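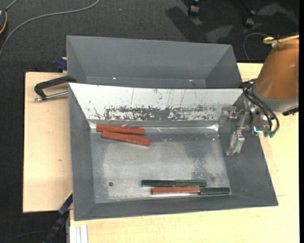

Front bin with red and green blocks, second bin behind it.

Clustska: bar blocks in gray bins
README, version 3
Last edited July 6, 2018

Hi, and thanks for opening the README before the folders (I never do). Clustska is a collection of 2,000 still pictures of bar-shaped blocks lying in metal bins, plus a text file of notes to go with them. I put it together because I wanted a big pile of pictures of simple things lying next to each other in a container, touching or nearly touching or leaning on the wall, and everything I could find had either one object per picture or a whole toy store.

If you came for variety, sorry! It's blocks in bins, and then more blocks in bins. I love it, but I've been looking at it for a long time.

What you get

stills/ has the pictures, 2,000 of them, numbered in the order they were kept.
notes.txt has one line per picture, with the layout word, the colors, and whatever remark I felt like adding.
tight.txt lists the 982 pictures where at least one block is packed against another along a side or an end.
old/ has the notes from the first two versions. You don't need it. I kept it for people who already built something on the old layout words and would be mad at me otherwise.

The blocks

Long, bar-shaped, in red and green. The blocks are from a set sold under the name Paju, which I bought secondhand in Guson, and I never got the original box or a parts list, so please don't ask me for exact dimensions. I did measure them once and then lost the piece of paper.

The red is a funny red. In some light it goes reddish-orange, and if you're sorting by color with a narrow idea of what red is, you'll drop a good part of the set. In the notes it's always "red", even when my own eye says orange. The green is a lot darker and gives less trouble, except when it's lying close to a front wall in shadow, where it can get pretty murky. I went back and forth on whether to write "dark green" and decided that one word per color was plenty.

Ends and edges matter more than I expected. A block seen at an angle shows a darker front edge, and early on I had a habit of reading that edge as a gap, or as a second block hiding underneath. If a line in notes.txt ends with "edge", I'm warning you that there's a dark side face in there you might trip over.

The bins

Two gray rectangular bins, walls sloping outward, sitting one behind the other on a pale wooden tabletop. I bought them from Tileck, a restaurant supply place, and I'd buy them again. The raised rear edge of the front one hides part of what's in the back one, so whenever I say something about the back bin, I mean the part you can see. If the notes say "back clear", the visible part had nothing in it. I'm making no promises about the hidden strip.

The front bin has had a life. The back wall is covered by a white sloping surface, and down near the bottom of it there's a band where it's worn and flaked to dark gray, worst in the middle and breaking up into little specks toward the ends. There are thin vertical scratches going up from that band as well. Under it, along the seam, is a wrinkled, shiny, see-through strip that catches the light like crazy, especially over by the right corner. The floor is scuffed, cloudy in the middle and more mottled toward the right, and there's a small round dark hole down by the front left corner.

All of that is a feature of the data, as far as I'm concerned. A person asked me for a "clean bin" version and I said no. Containers people use get scratched up. If your method thinks a bright wrinkle in the clear strip is an object, you'd want to find that out with my bins before you find it out with your own.

The layout words

These are the words in the second column of notes.txt. I tried a much fancier scheme in the first version, with angles and everything, and it was miserable to fill in and worse to read. Now it's plain words, and a picture can have more than one.

row: blocks lying end to end in a line. There's usually just a thin seam where one stops and the next starts, and with two of the same color it's easy to read them as a single very long block. Look for the seam.

stack-flat: rows lying right up against each other, side by side on the floor of the bin. It has nothing to do with height, and yes, it's a bad name. I'm stuck with it now.

wedge: two blocks close together at slightly different angles, so the gap between them opens up toward one end. My favorite. The narrow end is where everybody disagrees about whether they touch, and I do mean everybody, me included. I have labeled the same wedge both ways on two different evenings.

wall: a block lying against a wall, or against the clear strip at the foot of the white one.

loose: everything else. I tried to be strict about using this only if nothing better fit.

The picture at the top would get wedge, wall, row and stack-flat in my notes, which is a lot for six blocks. The wedge is the red pair toward the back left, and the upper one of that pair is the one on the strip. Down by the front wall you've got the two close-packed rows, with a green pair lying end to end in the upper one.

How I labeled

By eye, on a big monitor, with coffee. I'd do a batch, leave it overnight, then look at it again without checking my first answers. Where the two passes didn't match I stared at it until I picked one, and if I still couldn't pick I wrote "unsure" at the end of the line. Please treat "unsure" as a real answer. I've seen people filter those lines out, and then their scores look great, and then they email me asking why things fall apart on wedges.

Apolline Bodin read through the whole of tight.txt in January and moved quite a few pictures in and out of it. She's much pickier than I am about what "packed" means. Her rule is that if you can see floor along the whole length of the gap, it's out, and if the floor disappears anywhere along it, it's in. I've adopted it everywhere. Where version 2 and version 3 disagree, believe version 3.

Left and right always mean left and right as you look at the picture. Front is toward the bottom and back is toward the top. I once spent an entire afternoon untangling lines where I'd switched to "near" and "far" halfway through, so if you find a leftover "near" please tell me.

What I'd use it for

Counting blocks that are touching. Finding seams between same-colored things. Splitting wedges. Checking whether shiny stuff and scratches fool you. I've also printed a few of them out to argue about tidying with my family (which layout counts as "put away"? opinions are strong), and I can recommend that too.

What I wouldn't use it for

Anything where you need real sizes. Anything about color accuracy, see the reddish-orange business above. Anything about what happened before or after, either. Every picture is one moment, the numbering has skips where I threw things out, and two neighbors in the folder may have nothing to do with each other. Somebody lined them all up and tried to read a story into them, and, well, there wasn't much of one.

I also wouldn't use it as your only test. It's two colors and one shape. If your thing works on Clustska, great, that means it works on Paju blocks in gray bins. Go try it on spoons.

Known problems

The glints. There are little bright points on the floor of the back bin in a bunch of pictures, and they're small enough to look like specks of something. I don't note them.

The hole near the front left corner got labeled as an object a few times in version 1. It should be gone from the notes now. If you're still on version 1, please update!

Some lines have a remark but no layout word. I know which ones and I'm working through them.

The color column uses "red, green" in that order even when there's more green. It's alphabetical backwards, don't read anything into it.

Splits

I don't ship any. People kept asking for an official split and every split I tried put too many of the wedges on one side. Make your own, write down how you did it, and keep the tight.txt pictures spread evenly across both halves.

Using and sharing

Do what you like with the pictures and the notes, including for paid work. Mention Clustska somewhere and say which version you used. If you fix labels, send me the changed lines as plain text and I'll fold them into the next one with your name in the credits. Please don't send a spreadsheet. The last one turned all my picture numbers into dates and I had to redo the lot by hand.

Coming next, maybe

A few pages on wedges with side-by-side disagreements, mine against Apolline's. She's already picked hers. I still have to go find mine in a notebook, along with (fingers crossed) that piece of paper with the block measurements.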